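Animal figurines: what we have, how they go out, and how they should come back

The figurine loans started up again in October, and the shelf by the side door at Grirnham is open for pickup as before. Several people asked for one place where the rules are written down, so this item covers borrowing, cleaning, sorting and returning. If you borrowed last year, the sorting part has changed and is worth reading.

The collection now stands at 269 animals. Most of them are the hard plastic kind that fit in an adult's palm. The largest group is farm animals, followed by bears, big cats and the grassland animals. We also have 71 sea animals, which are kept apart and lent as a single set because they are used mainly for water play and get more wear than the rest.
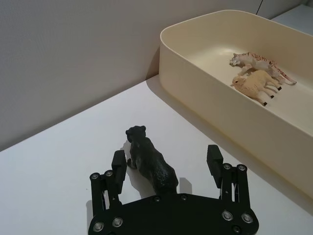 Grirnham Play and Learning Library — Collections Team

Bears are the group we get the most questions about. The dark ones are popular for winter tables and for storytelling, and they tend to go out first. They are also the hardest to check when they come back. Dried paint, glue and modeling dough show up right away on a light animal, but on a dark coat with molded fur the dirt sits down in the grooves and looks like part of the figure. Please turn each bear over and look at the belly, the insides of the legs and the area behind the ears before you put it in the bag.

To clean them, use warm water, a drop of dish soap and an old toothbrush. Rinse, then stand them on a towel overnight. Don't put them in the dishwasher. We lost a cow and two goats that way last spring when the legs bent, and they no longer stand. Don't use bleach wipes on the painted ones either. The paint around the eyes goes first.

Some of the older figures have a small hole in the underside, left over from how they were made. Water gets in and comes back out days later, usually in the bag. Squeeze the figure over the sink if it is soft enough. If it isn't, leave it on its back with the hole facing down over a rack.

Borrowing

A loan is up to 30 animals for three weeks. You can mix groups. Write the group and the number of each on the card, for example "bears 4, farm 12," and leave the card in the slot. You do not need to list each animal by name. Classrooms and home day cares can keep a set for five weeks if nobody else has asked for it — check the sheet on the side of the shelf first.

The sea set goes out with its own mesh bag. Keep the bag with the set. We have bought three of them so far.

Small parts are a separate matter. Anything that fits through the test tube on the counter stays in the locked drawer and is not lent to homes with children under three. That covers the chicks, the frogs, most of the insects and the loose horns and saddles. The bears and all of the larger animals are fine.

Sorting

Until last year we sorted by color, mostly because that was how the first donated boxes arrived. It was easy for young children and difficult for everyone else. An orange animal and a yellow animal might come from opposite ends of the world, and a person looking for a fox had to guess what shade somebody else thought it was. We now sort by where the animal lives: farm, woods, grassland, ice, sea. Each group has a labeled bin on the shelf and a matching strip of tape on the loan card.

There are still arguments to be had. The bears are in woods, except for the white ones, which are in ice. Ducks are in farm. The camel is in grassland, since one camel does not need its own bin.

Sorting by color remains a good activity for the table, and we have not given up on it there. You need a flat surface, a shallow tub or tray with nothing in it, and a handful of animals in two or three colors. Put the tray in the middle and the animals to one side. Ask the child to move only the animals of one color into it, then tip them out and start over with another rule: four legs, spots, things that can swim. Toddlers usually do better with two colors that are clearly different. Older ones like to make up the rule and have you guess it.

Pick a tray with sides high enough to keep the animals from rolling off the table, and low enough for a child to reach the bottom while sitting down. A pale one makes the dark animals easy to find.
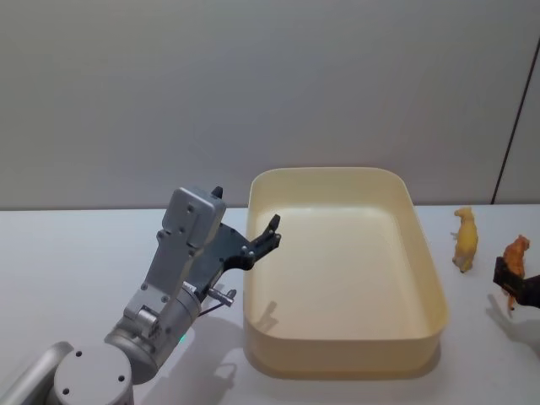 Levov wrote in to say that the color rule fell apart at their house once orange and yellow were on the table together, and that the children settled it by making a third pile for "almost orange." Wyss would like the color bins back for the under-threes and asked if one could be kept on the bottom shelf. We will try that through the end of the winter with a mixed bin of 20 animals, marked with a plain white label. It counts toward your loan the same as any other bin.

Returns

Bring animals back clean, dry and in the bag they went out in. Sort them into the right bins if you have time. If you don't, leave the bag in the crate marked Returns and we will do it on Thursday. Please don't tip unsorted animals into the nearest bin.

If something is broken, put it in a separate bag with a note. There is no charge for ordinary wear. Missing animals are $2 each, or you can replace one with a similar figure in good condition. It does not have to be the same make.

Donations are welcome for the ice and woods groups. We are full on horses and cannot take more dinosaurs at this time. The shelf holds 300 animals if the bins are packed properly, and the new bins from Praltine are a little narrower than the old ones, so please keep the labels facing out and don't stack one bin on top of another.

The shelf is open whenever the front desk is staffed. Loan cards are in the top drawer, and the spare pencils are in the one below it.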